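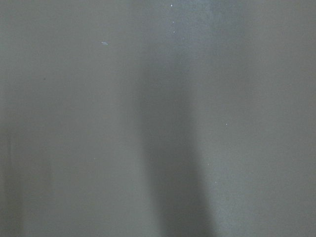
灰色值得多看一会儿

我想替灰色说几句好话,准确一点,是替那种哑光的、大面积的、什么花纹也没有的灰色平面说几句好话。

事情从去年11月说起。我搬进现在的工作间,地方不大,朝向也一般,前一位租客把能刷的地方都刷成了奶油黄。我受不了那种黄,它让每一样东西看上去都像放了很久。于是我去了格鲁科夫(Grukow)那条卖涂料的老街,在一家叫Nulteser的店里站了整整一个下午,翻色卡。店里的灰色有40种。40种!我以前以为灰色就是深、中、浅三档,再讲究一点,分个冷暖。结果色卡一摊开,偏绿的,偏紫的,偏棕的,带一点蓝的,还有几种我到现在也说不清偏什么。同一张卡拿到门口看是一个样子,拿回柜台灯下看又是另一个样子。我就这么来来回回地走,店员大概以为我要把整条街都刷了。

最后我挑的是1274号,一种中等深浅的灰,略略带一点绿。哑光。花了不少钱,比我预算的多,可我一点也不后悔。

朋友们听说以后,反应出奇地一致:灰色啊?不闷吗?

不闷,真的不闷!我甚至觉得,灰是室内颜色里最热闹的一种,只是它的热闹来得慢。白墙把光一股脑儿还给你,早晨白,中午更白,傍晚发黄,就这些。深色墙把光吞下去,你看到的是颜色,看不到光。中灰的哑光面正好夹在两者之间,光来一点它就亮一点,影子来一点它就沉一点,连影子边上那一段慢慢过渡的地方都留得住。亮的地方会泛蓝,旁边暗下去的地方又透出一点橄榄色,再远一点,居然有些发暖。刷墙的时候明明只有一桶漆,看的时候却有五六种颜色。

我是做装订的,平时眼睛盯着纸边和线,一天下来很累。从前休息的时候看手机,越看越累。现在我看墙。这话说出来有点像在开玩笑,可我是认真的。把椅子往后一推,什么也不找,就看一片灰,看影子在哪里开始,在哪里变深。影子很少有一条干脆的边,大多数时候,你想指出“从这里起就是影子了”,手指头伸出去又缩回来,指不准。一道宽宽的暗带,上头淡得像没有,越往下越实,到了最底下几乎是炭色,两侧却还是软的。

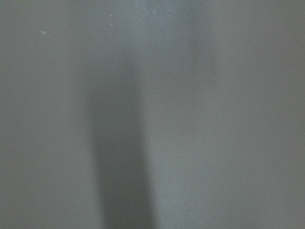

软边的影子比硬边的影子耐看,我是这么觉得的。正午太阳底下的硬影子,一眼就看完了,它把物体的轮廓抄了一遍。软影子要你自己去猜,猜光有多宽,挡光的东西离得有多远。学过一点素描的人都知道,画硬影子容易,画那一段说不清的过渡最费铅笔。我年轻时上过几个月的素描课,老师让我们对着一张灰纸板画了两个星期,当时我气得要命,觉得学费白交。现在倒很想回去再画一遍。

还有一件事我得替哑光说。很多人装修时嫌哑光不好打理,怕脏,怕蹭,宁愿要带一点光泽的。带光泽的面当然好擦,可它总在反射别的东西:灯管、窗框、你自己的一团人影。你看着它,看到的是整间屋子。哑光面不反射这些,它只交代落在自己身上的光。至于脏和蹭,说实在的,一小块发白的擦痕、一个针尖大的黑点,放在一大片灰上面,我反而喜欢。头一个月我还拿湿布去对付它们,后来就随它去了。眼睛在一片均匀的东西上游荡久了,碰到一个小点会停一下,歇歇脚,再接着走。星星点点的几粒浅色灰尘也是这样,侧光一打才看得见,光一偏就没了。

我并不想劝谁都去刷灰墙。灰挑光,光不对的时候它会显得脏,这个我承认。我在Fabbri咖啡馆见过一面失败的灰墙,顶上一排射灯直直地照下来,墙面被切成一段亮一段暗,坐在那里喝咖啡像坐在停车场里。同样的灰,换成从一侧漫过来的光,就完全是另一回事。所以要是有人问我怎么选灰,我的建议是先别急着看色卡,先看自己屋里的光,早上看一次,下午看一次,阴天再看一次。阴天最要紧。阴天好看的灰,晴天也不会难看到哪里去。

选样的时候,试刷的那块要够大。我第一次只刷了巴掌大的一块,周围全是奶油黄,那块灰被衬得发紫,差点把我吓退。后来找了一块100厘米见方的板子,刷满两遍,靠在墙边放了几天,才看出它本来的样子。颜色这东西离不开邻居,面积小了,看到的净是邻居的影响。板子不用扔,我那块现在还立在桌子后头,拍书的时候拿来当背景,好用极了。封面是红是蓝,放在它前面都很安稳。

Morkness有一本薄薄的讲室内光线的小册子,我在旧书摊上淘到的,2000年印的,纸已经发脆。里面有一个说法我很喜欢,大意是说,房间里应当留一块没有内容的地方,好让光有处可去。我第一遍读觉得玄,刷完墙以后再读,觉得写得再朴素不过。我们往屋子里添东西的时候总是很起劲,添架子,添画,添植物(我自己也添了不少),添到后来每一寸都有东西可看,光进来了却只能在东西缝里钻。

所以我那面墙至今什么也没挂。有人送过我一幅很不错的版画,我挂在了走廊里。走廊的墙还是奶油黄,版画挂上去倒挺合适,黄也没那么讨厌了。

最近我又开始惦记那张色卡。1274号的旁边还有一格,比它深一点,绿得也更明显一点,当时觉得太沉,没敢要。工作间里还剩一扇柜门没有刷,尺寸不大,离窗又近,深一点应该压得住。下回去格鲁科夫,我打算挑个阴天去。

2025年5月12日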